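Ekico cocktail shaker, two-piece: my opinion after one winter

I bought this shaker in November, when my old one with the built-in strainer froze shut for the third time in one evening. My friend Nivaldo Macedo learned bartending in a small place called Assunção and he always told me to buy a two-piece shaker, so I finally listened to him.

The set has a large tin, a small tin and nothing else. No strainer, no jigger, no recipe booklet. I paid 55 for it at Allisance, and for this price I expected at least a strainer. You must buy it separately.

The steel is thick and both tins have a weight in the base. The first week I did not like this weight, my wrist was tired after two whisky sours. Now I am used to it, and the small tin closes very well into the large one. You give it one hit with the palm and it stays. 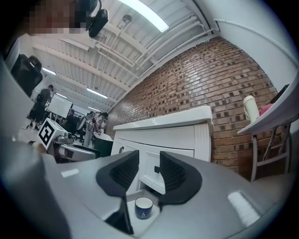 Opening it is more difficult. There is a correct point on the side where you must hit with the heel of the hand, and the paper in the box does not explain where it is. I found it by trying, and I lost one daiquiri on the floor.

For drinks with egg white it is excellent. The foam is finer than with my old shaker and there is enough space to shake 2 portions at once. With 4 portions it leaks a little at the join, so I make them in two rounds. 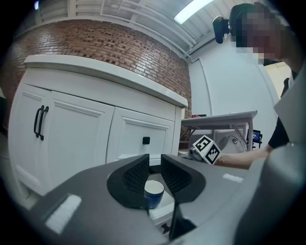

Cleaning is easy, warm water and a soft sponge. I do not put it in the dishwasher. After some months there are small scratches inside the large tin, but the outside is still shiny and no smell stays in it, even after ginger syrup.

One more complaint. The small tin has no measuring lines. Ronaldo Araújo, who lent me his shaker before I bought mine, has lines on his and I miss them when I make syrups.

Would I buy it again? Yes, but I would wait for a lower price. If you make a cocktail only at Christmas, a cheaper one is enough for you.

Rating: 4 out of 5

Posted 2018-05-17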